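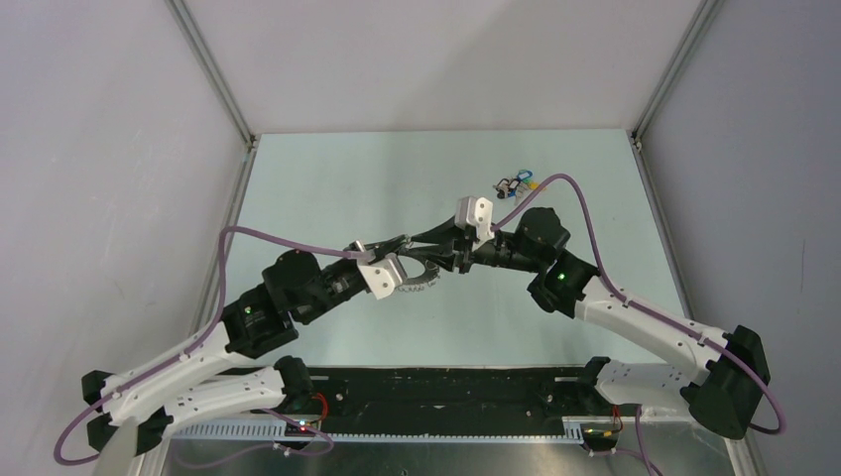 One reader wrote in to say that the DHCP part of my old guide left every machine on the guest network with an address but no way out to the internet, and could I please redo it. Good catch! The forwarding rule was missing, so I've rewritten the whole thing from a clean flash. I love this setup and I'm happy to have an excuse to build it again.

You'll end up with a separate guest network on OpenWrt, with its own subnet and a speed cap. My router is named ollmont and the guest SSID is Clilness, so swap in your own names wherever you see those.

Log in over ssh and make a backup first:

sysupgrade -b /tmp/backup-ollmont.tar.gz

Copy that file to your computer (/tmp is wiped on reboot). Now create the interface:

uci set network.guest=interface
uci set network.guest.proto='static'
uci set network.guest.device='br-guest'
uci set network.guest.ipaddr='192.168.39.1'
uci set network.guest.netmask='255.255.255.0'
uci commit network

br-guest has to exist as a bridge device. In LuCI it's under Network, Interfaces, Devices, and you can leave the port list blank if guests only come in over wifi. Tick "Bring up empty bridge" while you're in there.

Next, DHCP:

uci set dhcp.guest=dhcp
uci set dhcp.guest.interface='guest'
uci set dhcp.guest.start='74'
uci set dhcp.guest.limit='100'
uci set dhcp.guest.leasetime='2h'
uci commit dhcp

Now the firewall, and this is the fun bit! Make a zone called guest with input set to reject, output accept, forward reject. Add a forwarding from guest to wan (the piece I left out before). Then add two traffic rules so guests can reach the router itself on UDP port 67 for DHCP and on TCP and UDP port 53 for DNS.

Add the Clilness SSID, attach it to the guest network, turn on client isolation and run:

service network restart
service dnsmasq restart
service firewall restart

For the speed cap, install sqm-scripts and luci-app-sqm and point an instance at br-guest. Download and upload are swapped on an inside interface, so type your download limit in the upload box. It looks so wrong and works so well.

Last updated September 2026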